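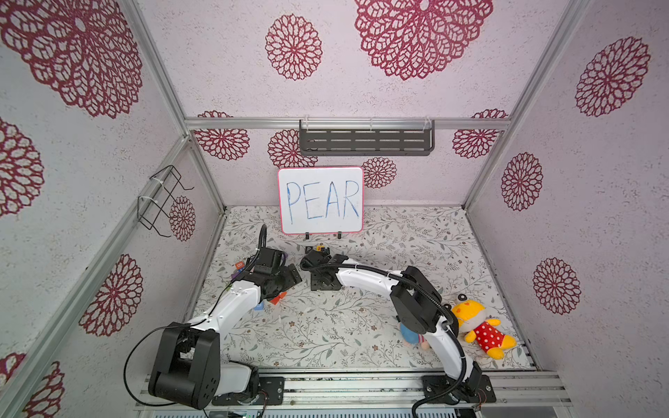 Progress report: Ferkwood Pattern Books Catalogue
Submitted to: Multon Fund for Local Collections
Prepared by: Kamol Phromma, project lead
Date: 19 March 2021

1. Position against plan

The project is to list, index and rehouse the pattern books of the former Ferkwood printing works. The collection holds 171 volumes of paper and cloth samples, most of them bound in half leather with card leaves. At the date of this report 110 volumes have been fully listed. A further ten have been opened and part listed, and 51 have not been started.

The plan called for two thirds of the volumes to be listed by the end of this quarter, which would be 114. We are four short. The shortfall comes from one sequence, the Kaewkla books, where samples had been pasted over earlier samples and both layers had to be recorded. No other sequence examined so far shows this to the same extent.

2. Listing

Each volume receives a top-level record and each leaf receives a line entry giving the maker's number, the ground colour, the number of printing colours and the condition. Maker's numbers are transcribed exactly as written, including deletions. Where a number has been altered, the later form goes in the main field and the earlier form in the note field.

We have stopped recording sample dimensions to the nearest millimetre. The samples were trimmed by hand and are rarely square, so two staff measuring the same piece would often disagree. Height and width are now given to the nearest half centimetre. Records made before the change have been left as they are.

3. Indexing of motifs

The motif list now stands at 180 terms, divided between geometric, figurative and botanical headings. The botanical heading has given the most trouble, as the works' own names for its designs ("Spray", "Trail", "Cottage Sprig") were applied loosely and changed from one decade to the next. We therefore index by form first and by plant only where the plant can be named with confidence.

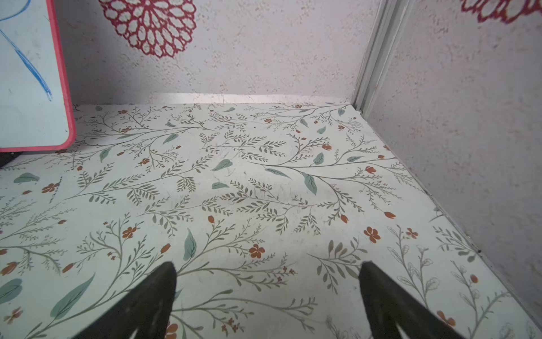 Repeat and scale are indexed separately from motif, and the rules for mixed designs were revised in this period. Previously a design took one term for its dominant element. This worked badly for all-over patterns in which no element dominates. On a cream ground with thin, branching olive-grey stems, small pointed leaves in rows and rust-orange flowers, for instance, the old rule forced a choice between "stem" and "flower". The revised rule allows both, and adds "leaf, solid" for larger sage-green leaves of the kind set among the stems, and "leaf, outline" where part of the print goes over to unfilled shapes in thin grey line. Flowers are recorded by petal count if it can be read, so five-petalled flowers and closed buds get separate entries.

Retrospective correction of the botanical entries will take longer than the change itself. It is being done volume by volume, at the point when each book is brought out for rehousing.

4. Rehousing

Boxes were ordered from Zirnumeo in two sizes. The larger size has been delivered and is in use. The smaller size arrived with lids a few millimetres too tight and has been returned – replacements are expected in April. In the meantime the smaller volumes are wrapped in acid-free tissue and shelved flat, no more than three to a stack.

Red rot is present on many of the spines. Consolidation is outside the scope of the grant and has not been attempted. Affected volumes are flagged in the condition field.

5. Spending

Staff costs are in line with the budget. Packaging is underspent pending the replacement boxes, and we ask that this sum be carried into the next quarter. The travel line has not been used.

6. Work for the next quarter

Finish the ten part-listed volumes.
Begin the remaining books in shelf order, leaving oversize items until last.
Complete correction of botanical entries for all boxed volumes.
Supply a test export of the catalogue in the format set out in the grant letter.

One decision is needed from the Fund. The loose samples found between leaves are at present listed with the volume in which they were found, although several clearly belong elsewhere. Moving them would restore the maker's sequence but lose the evidence of how the books were used. Our preference is to leave them in place and add a cross-reference. We would be glad of a reply before the test export is prepared.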